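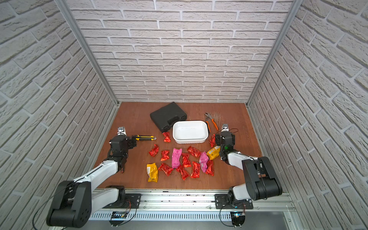 Herkitz update says its planner no longer needs to be told what is on the table

Herkitz put out a new release of its Butel control software on 06/01/2026, and the claim attached to it is a big one. The company says a pair of robot arms running Butel can now sort through a table of mixed small items and put the right ones in a tray with no object list, no templates and no retraining between jobs. The old version, shipped in February, wanted all three.

The demonstration task is packing snacks. Two arms share a table with a tray, a spread of foil-wrapped packets, and a few things that do not belong in the tray: a carrying case and some hand tools. The software is supposed to pick the food, leave the hardware alone, and keep the arms out of each other's way while it does.

Herkitz reports 311 runs of this task. It counts 260 of them as complete, meaning every packet ended up in the tray and nothing else did. That leaves 51 that did not meet the mark, and the release notes have very little to say about those. There is no breakdown by cause. A planner that drops a packet now and then and a planner that tries to pack a screwdriver are very different products, and a buyer would want to know which one is on offer.
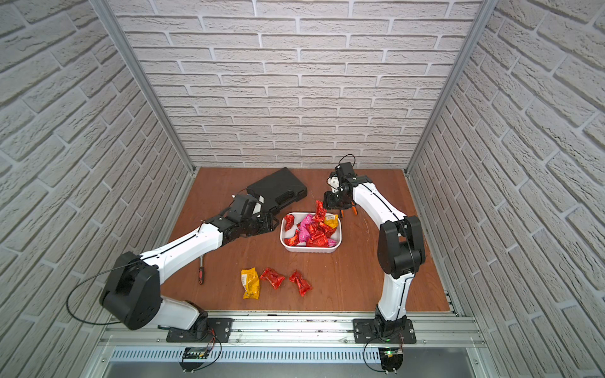
What changed in the software

Most of the work is in two places. The perception part used to match each item against a stored set of shapes. It now groups whatever the cameras pick up into "likely items" and scores each one for how well a gripper could hold it. Crinkled foil is a fair test for this, as the same wrapper can look like a different thing after every touch, and shiny surfaces throw off depth readings.

The second change is in planning. Butel used to lock the middle of the table so that only one arm could enter at a time. That was safe and slow. The new version plans both arms together and lets them meet over the tray, with a check that reruns every 300 milliseconds. Herkitz says this makes the arms faster but gives no before-and-after times, so readers will have to take its word for it.

The notes also mention a fallback. If the planner can't find a clear path for both arms, it goes back to the old one-at-a-time rule. How often that happened in the 311 runs is not stated. If it happened in most of them, the headline feature was hardly tested.

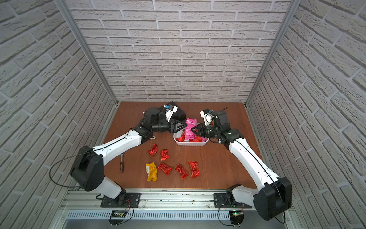
Page last changed: corrected the number of reported runs in the second section.

A narrow test

The claim of "any small item" rests on one kind of setup. The packets are light, soft and forgiving. A bag of candy can be squeezed a little too hard or grabbed by a corner and still make it into a tray. Glass jars and loose screws would be less kind, and neither appears in the published results.

Butel also has a rival that makes the comparison harder to dodge. Boda sells a planner for two-arm cells and has published results from 1022 runs, with each failure sorted by type. Its success rate is lower than the one Herkitz reports. But the tasks differ, and Boda's log lets an outsider check the math. Herkitz has released a summary table and a set of pictures.

Then there is the wrist camera. Herkitz says the close-up view is what lets Butel tell a packet from the tray it is sitting in, and it is easy to see why that might help. From that close, print and folds in the foil show up well. The edge of a tray also comes very near the fingers, though, and the notes do not say how the software decides between a wrapper and the plastic next to it.

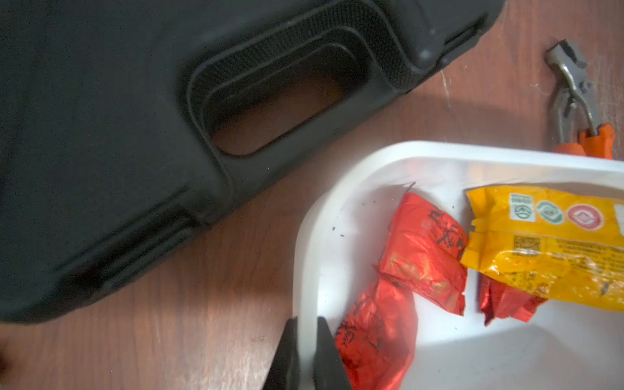

Wrist camera view of the tray, with the gripper fingers at its corner.

Babić, an integrator that fits two-arm cells for small packing lines, is listed as the first outside user. It has the software on trial and has not said whether it will buy. The trial terms, according to Herkitz, let Babić publish its own numbers, including the bad ones. Those would be worth more than anything in the current release.

Current Butel license holders get the update at no charge. Herkitz says the old template mode stays in the package for now and can be switched back on in the settings. The company has not set a date for removing it, and has not answered a request for the full run logs.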